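Larnach halts automated blade changes after gripper drops tools

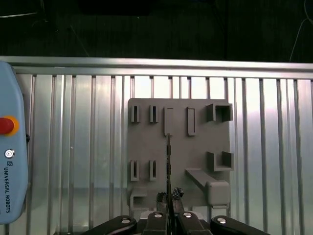 What went wrong with the tool changes at Larnach? A fault in the control program let the arm leave its pickup position before grip force had been confirmed, and on six cycles the blade fell into the cell.

The company stopped automated changes on Wed 15 November and has moved the work to hand loading until the program is corrected. No one was hurt. The cell was closed and its door interlock was working during each of the drops, according to an internal fault report written by controls engineer Ilari Seppälä.

The cell picks blades from a 3D-printed holder plate, carries them to a trimming station and returns them to the plate after use. The log for the period covers 825 pickups. The first drop was recorded as an operator error and cleared by hand. The next two were put down to worn fingertip pads, which were replaced. Drops continued with the new pads, and the line was then shut down for a full check.

Seppälä's report traces the fault to a software update installed by Trollon, the integrator that built the cell. The earlier version held the arm still until the gripper reported a stable grip. In the updated version, a timer runs alongside that signal, and the arm moves when either condition is met. The timer was set to 267 milliseconds. With most blades the gripper closed well inside that limit. With the thinnest type it sometimes did not, and the arm began its lift on a partial grip.

The program raised no alarm in these cases. The missing grip signal was written to the log as a warning, and warnings are not shown on the operator screen.

"The safety system did its job, but it was never meant to catch this," said Florêncio Tavares, production manager at Larnach. "It watches the door and the stop circuit. It does not know if a blade is being held."

Trollon has supplied a revised program that removes the timer and stops the arm with a fault message if grip is not confirmed. Doina Papadopoulos, who handles service for the integrator, said two other customers had received the same update and were told to go back to the earlier version.

Larnach will run the revised program for 30 hours with dull blades before returning the cell to normal use. Restart is planned for December. Until then, operators must lock out the cell and wear cut-resistant gloves when loading or removing blades.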